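The Tray from Condmont

My aunt Mairéad Egan left me three things: a coat with no lining, a jar of foreign coins, and the tan tray. My cousin Declan got the house in Imcombe, so you can imagine how that went down at first. I didn't mind as much as people wanted me to. I'd have only worried about the roof.

The tray lived on top of her fridge all the years I knew her. She'd bought it at the market in Condmont when she was twenty, off a man who wanted 118 for it and took 100 because it was raining and he was fed up. She told that story every single time she brought the tea in (and the man got wetter every time, poor thing). Nothing ever slid off it. She'd come through the door with the pot and the cups and a plate of those hard ginger biscuits, talking the whole way, not looking once, and you'd hold your breath and it would all arrive.

So in June I drove over to fetch it. Declan Lenihan, that's the cousin, had cleared most of the kitchen by then. The fridge was gone and the curtains were gone and there were pale squares on the wall where her calendars had been, one on top of the other for years. He'd put the tray on the draining board with a tea towel over it, as if it was asleep.

"Sure you don't want the good saucepans instead?" he said.

"I'm sure."

"They're Plaltard. They're worth something."

"Declan, I burn soup."

He laughed at that, the first time since the funeral I think, and then he went and stood at the back door for a bit and I pretended to look for my keys. When he came back he'd decided to be useful. He wrapped the tray in two newspapers and a bath mat and carried it out to the car himself, and then he put the seat belt round it!

I didn't know where to keep it once I'd got it home. My fridge has a cupboard right over it, so that was out. It went on the sofa, then on the stairs, then under the bed for a week, where I felt so guilty I got up at four in the morning and fetched it out again. In the end I cleared the white table.

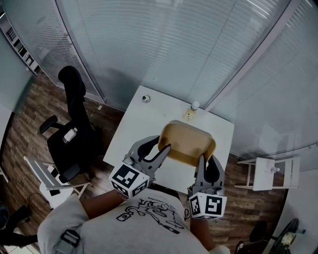

What do you carry on a tray like that when you live on your own?

One cup, mostly, and whatever's in the biscuit tin, and on Sunday-ish sorts of mornings an egg.

I asked Declan over to see it in use. He brought the saucepans with him in a carrier bag, all of them, and put them down on my floor without a word. I made the tea. I came through the door with the pot and two cups and the ginger biscuits, and I started telling him about the man in Condmont and the rain, and I kept my eyes on his face the whole way across the room.

I lost one biscuit. He ate it off the carpet.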